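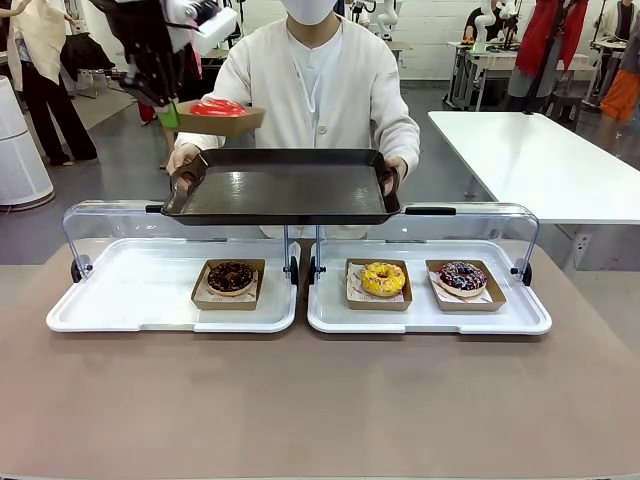 ## 4. Loading and serving from the donut cases

By now both cases should be wiped down and sitting side by side on the counter table, handle bars toward you when the covers are closed. If you skipped section 3 (I know you did, everybody wants to get to the donuts), go back and check that the hinge knobs are snug. I'll wait!

You'll need the two cases, the black carrying tray with the cut-out handles, a stack of small kraft trays, and the patterned liners. We reorder the liners from Clatside under item 1011, and the kraft trays come from Mugo, item 665. Please don't mix up the two numbers like I did in June, unless you want a closet full of soup lids.

### Filling the cases

1. Wash your hands and put on your mask before you open anything.
2. Lift each cover by the handle bar, using both hands, until it rests back on its own. Don't yank one corner. The acrylic flexes more than you'd think, and that's how we got the crack in the old Kernberg case.
3. Put a liner in each kraft tray, printed side up, and let the edges poke out a little. You'll want something to grab later.
4. Set one donut in each tray, flat side down. Sprinkles go on at the decorating table, never over the case (they get into the hinges and you will hear them crunch for weeks).
5. Place the trays toward the front of the white base and leave space between them, so the glazes don't touch when somebody bumps the table.
6. Close the covers slowly, one and then the other.

**Note:** I like to give chocolate a case to itself and put the bright colors together in the other one. It's pure habit, but people do seem to point at the yellow first!

### Using the carrying tray

1. Hold it by both handles, level, in front of your chest.
2. Bring it in over the cases from the back side of the table. Stay above the covers. You want to come close without leaning any weight on them.
3. Keep the tray still while it's being loaded. First donut goes near the middle, and after that you work outward so it stays balanced.
4. Step back before you turn. I've caught my cardigan on a handle bar more than once.

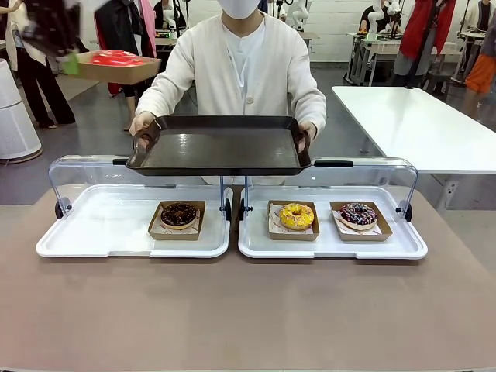

*Carrying tray held level, just above the tops of the covers.*

**Caution:** The black tray is slick. A kraft tray will slide if you tip it even a little, and glossy glaze does not forgive. If you have a long walk to the seating area, put a damp paper towel under the kraft trays.

**Caution:** Never set the carrying tray down on the covers, even empty, even for a second. Use the table.

### Wiping down

Warm water, a drop of dish soap, soft cloth. No glass spray on the acrylic, it goes cloudy. I use the Rultico cloths and toss them in the wash after 7 uses. If a cover starts dropping by itself, leave that case empty and tell Custódio Henriques, who keeps the spare knobs in the drawer under the register.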